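**Equipment planning, food handling bench — May, entry started 9:40**

Present: Adwoa Annan, Debora Galli, Zineb Tawfik. Bernice Osei joined for the second half.

The purpose of this entry is to record the state of the equipment request for the coming year before it goes to Mansa Arthur for review. The earlier draft listed the gripper replacement, the spare cables and the second bench as one line. Purchasing returned it and asked for separate lines, each with its own justification. That has now been done, and the draft in the shared folder should be treated as superseded.

The amount available is 3,000 for parts and fittings. Consumables, including groceries, come from a separate allowance of 500 and may not be topped up from the parts line. Zineb asked whether kitchen appliances count as parts or consumables. Mansa's ruling from last year stands: anything with a plug is a part, anything eaten, wiped or thrown away is a consumable. Plates are consumables. Squeeze bottles are consumables.

**Gripper fingers.** Ilivari has quoted for sets of soft fingertips, sold in packs of 8. Debora would like two packs. Adwoa prefers one pack now and a second after the first has been used on leafy items for a full month, as the present tips were bought in quantity and half of them are still in the drawer in the wrong hardness. Agreed: one pack, soft grade, with the part number copied from the Ilivari quote and checked by a second person before the order is placed.

**Cables and routing.** Brakisis can supply sleeving and clips by the meter. The floor side of the bench is to be included in the request, as well as the arm side. Debora will measure both runs before a length is written down. Last time the length was estimated from the drawing and came up short.

**Toaster.** One spare, same model as the present one. A different model would mean new slot positions and a repeat of the teaching work, and the hours for that have not been planned. If the model is no longer sold, the matter comes back to this notebook before anything is bought.

**Table covering.** The cloth collects crumbs and must be taken off to be shaken out. Adwoa requests two more cloths in the same brown, so that one can be in the wash. Bernice suggested a wipeable mat. Concern was raised that a smooth surface would let the plates slide. No decision; Bernice will bring a sample from Ellosstead and we will try it with the plates we have.
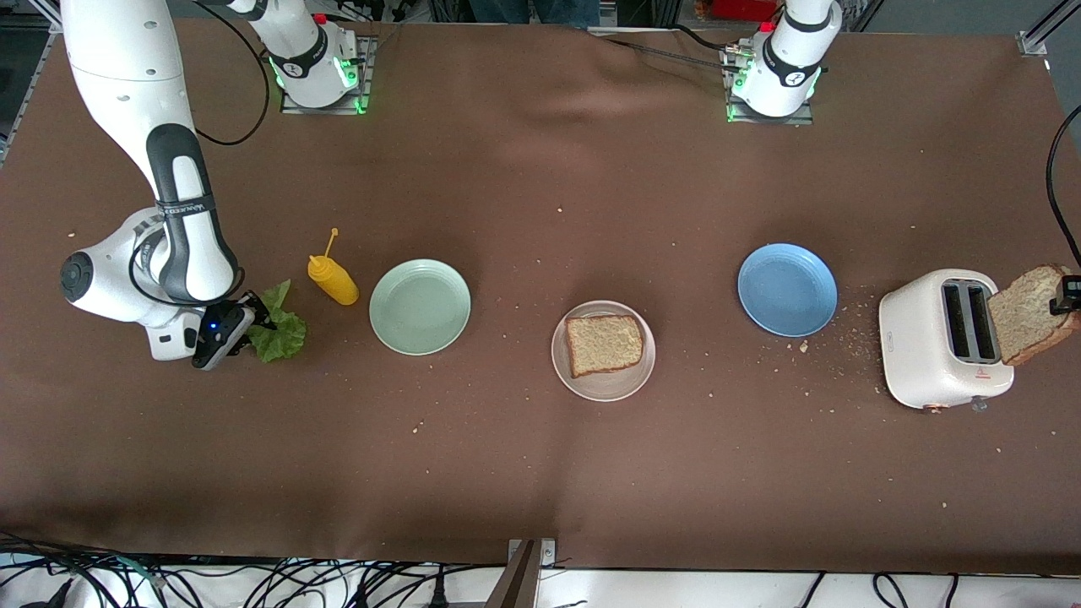

Does the second bench have to be bought in the same budget year as the grippers?

The second bench can wait until the following year, provided the grippers are ordered now, as the two lines are approved separately and neither depends on the other for delivery.

The bench itself remains the largest open item. Ikeda offers a frame with the rails already drilled, which would save us the drilling but commits us to their spacing. The alternative is to buy plain rail and cut it here. Zineb has compared the two on paper and finds the Ikeda frame dearer in money and cheaper in hours. Mansa has asked that hours be shown in the request from now on — the form has a column for them, which we have been leaving blank.

Service cover was discussed briefly. The present agreement gives us 10 call-outs a year for the arms. Debora believes we use far fewer and that the smaller plan would do. The visit log is to be read before this is argued any further. Adwoa has the log.

Order of priority, as agreed at the close:

1. Fingertips (Ilivari), one pack
2. Sleeving and clips (Brakisis), length to be confirmed
3. Spare toaster, same model
4. Cloths or mat, pending the sample
5. Second bench, deferred unless funds remain

Actions:

- Debora: measure cable runs, both sides
- Bernice: mat sample
- Adwoa: service log; check drawer stock of old fingertips and label by hardness
- Zineb: fill in the hours column and forward the form to Mansa

Note added 4:15 — Mansa has seen the list and asks that items 1 and 2 go in as one submission with two lines, so that they share an approval. Item 4 is to be moved to the consumables form if cloths are chosen. Zineb has changed the form accordingly. Cable length still blank.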